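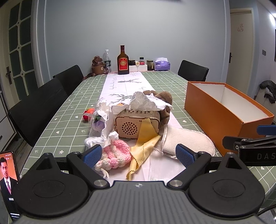

4. Running a Transfer Window in Your League

Rafferty League Manager, Commissioner's Guide
Last updated: Tuesday, May 5, 2020
12 shares | 3 comments

Everything up to this section was paperwork. Now your managers get to buy and sell players, and you get to read their messages about it.

Before you start, check that every club has a confirmed squad. A club with an unconfirmed squad can still bid, but it can't sell, and its owner will blame you.

4.1 Opening the window

1. Sign in as commissioner and choose League, then Transfers.
2. Set the opening and closing times. The default window is 10 days. Longer ones are allowed, if you enjoy that sort of thing.
3. Enter the starting budget for each club. New leagues get 3000 credits per club unless you type something else.
4. Set the squad limit. A club that is full must release or sell a player before its next bid will go through.
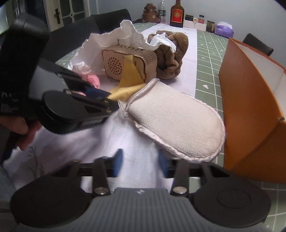
5. Press Open Window. Every manager gets an email.

Note: Budgets lock at step 5. To change one afterward you have to close the window and cancel all pending bids, so read the numbers twice.

4.2 Approving a deal

1. Open the Pending tab. Deals are listed oldest first.
2. Select a deal to see the fee, any player going the other way, and both squads as they'd look afterward.
3. Choose Approve, Reject or Send Back. Rejecting requires a reason of at least 12 characters, so "no" won't do. "Absolutely not" will.

CAUTION: Approved deals can't be undone. In our test league, Flerkport sold its only goalkeeper to Nururthorpe on the last night of the window and played until June with a left back in goal. The software considered this legal. It still does.

4.3 Loans

Loans work like sales, with a return date added. A loaned player can't face his parent club unless you check Allow Parent Fixtures. If both clubs belong to the same manager, as happens in small leagues, the deal is flagged in orange and waits for you.

Leagues imported from Zarirum keep their old loan dates. Check these by hand before opening the window.

0 people found this section helpful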